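Virora Robotics Club — Questions We Get Asked

Do I need to know any programming before I join?

Not a bit! Plenty of our members turned up never having written a line of code, and the first few weeks are spent going over the basics together, with lots of tea and a fair amount of laughing at our own mistakes. If you can already program, lovely — you'll be asked to help your neighbour.

Do we work on a real arm or on the computer?

Everybody starts in simulation, at home or in the club room, whichever suits. The practice room we load up for new members has a Franka Emika arm set beside a wooden desk with a pen, a mug and a container on it, and your first task is simply to bring the gripper down over the desk without bumping anything.

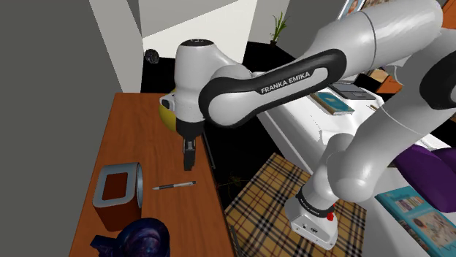
Rosalía Urquijo wrote to us that she spent her whole first evening going for the pen and getting nowhere, and that she'd tell any beginner to slow the arm right down and save their work before every single change. We've since put both tips in the starter notes.

What does it cost?

Membership is free for the first 2 sessions, so do come and see whether you like us before deciding anything.

Is there a competition?

There is, and it's great fun. The Astetero Cup comes round in June, and each team hands in one program to be run in a room they haven't seen before. You don't have to enter, though we do rather hope you will.

Where do I send my entry?

Upload it to the Prusance page under your team name. Please keep the file under 224 MB, as larger ones tend to get stuck.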